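Chapter 7

Interim Relief and the Review of Administrative Rules

7.1 Introduction

A rule made by a government department usually takes effect on a date fixed in the rule itself. A legal challenge to it may take a year or more to decide. This chapter deals with what the courts can do in the period between those two points. The order most often sought is an interim injunction, which stops the department from applying the rule until the case has been heard in full. Other orders, such as a stay or a suspension of the commencement date, have a similar effect and are treated in section 7.6.

Interim relief does not decide whether the rule is lawful. The judge works on incomplete evidence, often in written form only, and gives a provisional view. Students sometimes read an interim ruling as a prediction of the final result. The reported cases give limited support for that reading, and a fair number of rules suspended at the interim stage were later upheld.

7.2 The running example

Most of the problems in this chapter use the same set of facts. The Province of Draltden requires every employer with 10 or more staff to contribute to a public sickness fund. In March the provincial labour department issues a new rule. Under it, an employer may leave the fund by filing a notice of withdrawal, provided that it runs a private scheme of its own. The rule does not say what the private scheme must cover.

The city of Skistska, which lies within the province, runs its own clinics. It argues that workers who lose cover from the fund will turn to those clinics, and that the city will bear the cost. A study prepared for the city estimates that about 2,000 residents would be affected in the first year. The department disputes the method of the study but offers no figure in its place. By the date of the hearing, 16 employers have filed notices of withdrawal. 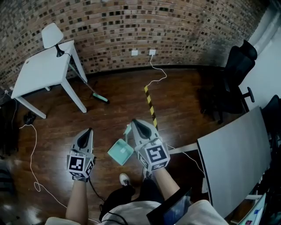 The largest of these is Jeltora, a cleaning and maintenance contractor with 3,318 employees across the province. Jeltora is not a party at the outset. It applies to join the case on the side of the department, on the ground that it has already signed a contract for its private scheme and would suffer a loss if the rule were suspended. Whether a private body in that position should be heard is considered in section 7.5.

7.3 The questions before the court

The court must first be satisfied that the city has standing. A public body does not have standing merely to protect its residents from a rule it considers unwise. It must show an injury of its own, and in the running example that injury is the expected cost to the clinics. The injury lies in the future, so the evidence must show that it is likely. Certainty is not required.

The second question concerns the strength of the case. Courts have used several forms of words here – "a serious issue to be tried", "a real prospect of success", "a strong prima facie case" – and the choice between them can decide the application. The lower tests are common in disputes between private parties. Where the order would suspend a rule of general effect, most courts ask for more.

The third question is whether the harm could be put right later by a payment of money. The city's own losses could in principle be calculated and repaid. The position of a worker who goes without treatment for several months is different, although that worker is not before the court. The leading decision, Policarpio, held that harm to persons outside the case may be weighed as part of the public interest, but may not be used to fill a gap in the applicant's own case.

The last question is the balance of harm. The court compares the result of granting an order that proves to have been wrong with the result of refusing one that proves to have been right. The public interest enters on both sides, as there is a general interest in allowing a department to carry out its functions and a further interest in preventing it from exceeding its powers.

7.4 The reach of the order

Suppose that the city succeeds on every point. It remains to settle how far the order should extend. An order limited to employers within Skistska would protect the clinics from most of the expected cost. It would also leave two versions of the rule in force in one province, and many employers, Jeltora among them, have staff on both sides of the city boundary.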